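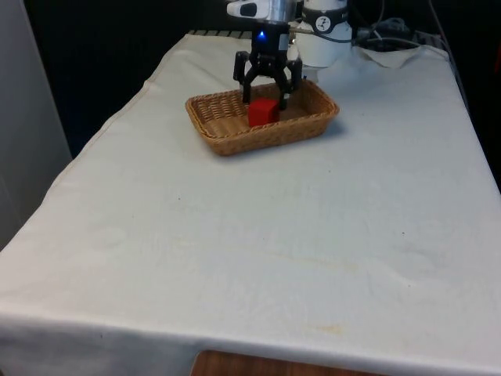 Wicker basket and red cube on a white cloth.

Bumovance Lamel mandoline slicer, long-term review

Price paid: $112, from Benítez Restaurant Supply
Weight with hand guard: 1,744 g
Thickness stops: 13
Blade: fixed straight blade, removable, plus two julienne combs

The Lamel is a full-size mandoline with a steel frame, a folding rear leg and a ramp that moves up and down under a thumb dial. I bought it in July to replace a Drimberg plastic slicer that had gone dull and could not be sharpened. I have used it several times a week since, mostly on potatoes, fennel, onions and cabbage, with a short stretch of cucumbers for refrigerator pickles.

Setup

Assembly is limited to sliding in the blade and locking it with a lever on the left side. The lever has a positive click at the end of its travel. If it stops short of the click, the blade will still hold for the first few strokes and then start to lift on the right, so check it each time. The manual mentions this once, on the page about cleaning, where a new owner is unlikely to look.

The rear leg locks at one angle only. On a standard counter that angle suits me. A shorter cook will probably want to put the board on a lower table. The rubber feet grip stone and laminate without help. On a wood cutting board they slide under heavy pressure, and a damp towel underneath fixes it.

Thickness settings

The dial runs from paper-thin to a little under half an inch. The stops are evenly spaced and can be felt through the dial, though the printed numbers are small and have begun to wear at the settings I use most. I measured slices with a caliper at each stop. At the thin end the results were consistent from one edge of the slice to the other. Past the ninth stop a slight wedge appears, thicker on the side away from the dial. It makes no difference in a soup or a roast. In a gratin that is meant to be stacked and cut cleanly, it adds up by the top layer.

There is play in the ramp when it is fully lowered. Pressing down at the front edge moves it enough to see. I assume the hinge pins are the cause, and there is no adjustment for them.

Potatoes

Waxy and starchy types both cut cleanly at the second and third stops. For the main test I sliced a batch of russets weighing 972 g after peeling and baked them in cream with nutmeg, garlic and a little Gruyère at 350 degrees until a knife went through with no resistance. The layers cooked evenly. A previous batch done on the Drimberg at its nearest setting had firm patches in the middle, which I put down to that blade tearing and folding the slices.

Starch builds up on the Lamel's ramp faster than I expected. The surface is smooth, without the shallow grooves found on many slicers, and after three or four potatoes the cut face begins to cling. Wiping the ramp with a wet cloth restores it. Rinsing the potatoes between halves also works but makes them harder to hold in the guard.
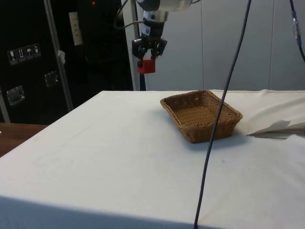
A reader of my earlier note on slicers wrote in to say that the clinging stops if the ramp is rubbed with a few drops of neutral oil before starting, and that the same trick helps with sweet potatoes, which are worse. I tried it. The effect lasted through two large russets and one sweet potato. It does make the guard slippery if any oil gets on the rail, so apply it to the center of the ramp only.

Onions and cabbage

Onions are the best case for this tool. Halved through the root and fed cut side down, they come off in even half-moons with the outer layers intact. I set the dial to the fourth stop for caramelizing and the second for raw salads. Cabbage needs to be quartered and cored. The ramp is wide enough for a quarter of a medium head, and the shreds are fine and dry enough that the salt draws water out evenly. Loose outer leaves catch at the end of the stroke and should be pulled off and cut with a knife.

Fennel is less convenient. The bulb is taller than the guard's cup, so the stalk end has to be trimmed hard and the first few strokes are made without the guard seated. I wear a cut-resistant glove for these. The box does not include one.

Tomatoes

Poor. The straight blade pushes into ripe skin and the slice compresses before it separates. Firm plum tomatoes are acceptable from the fifth stop up. For anything softer, use a serrated knife. Bumovance sells a serrated blade separately, and I have not tested it.

Julienne combs

The two combs, fine and coarse, pull up from underneath with a knob. The fine comb makes good carrot sticks for slaw, square in section with very few broken pieces. The coarse comb is sized for fries. It takes a good deal of force with raw potatoes, and the frame flexes enough to hear it.
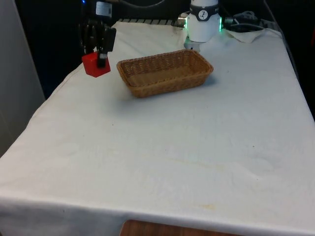

Retracting the coarse comb with potato still packed between the teeth is difficult. The knob turns partway and stops. The fix is to brush the teeth from below with a stiff vegetable brush, then retract. Do not push the scraps out with a finger, even with the slicer folded.

Hand guard

The guard is a spring-loaded cup with short pins, riding on both rails. It leaves a stub of food a little thicker than I would like, and I keep the stubs in the freezer for stock. The spring is strong enough for dense vegetables and too strong for zucchini, which it bruises at the thin settings. The rails need to be clean for it to run straight. Dried starch on one side makes it drag and turn.

Cleaning

The blade comes out for washing, which is the main improvement over the Drimberg. The manual allows the top rack of a dishwasher for the guard and asks for hand washing of everything else. I wash the blade with a long brush, spine toward me, and dry it at once. There is a narrow channel under the blade seat that holds cabbage and onion shreds. Water pressure alone does not clear it. A bottle brush does.

Storage is flat, with the leg folded. It will fit in a drawer that is deep enough for the dial, and mine are not, so it stands upright in the cabinet next to the sheet pans.

Edge life

The blade is still sharp enough to take a translucent slice from a radish without pressure. It was noticeably keener in the first month. Replacement blades were in stock at Benítez the last time I checked, but the julienne combs are riveted to the frame and cannot be replaced.

Verdict

Recommended for anyone who makes gratins, slaws or pickles often and has the cabinet space. For the occasional cucumber the Drimberg is lighter, cheaper and quicker to rinse. The points against the Lamel are the play in the ramp at thick settings, the starch buildup, and the coarse comb, which I have stopped using. I cut fries by hand now and leave the dial at the third stop.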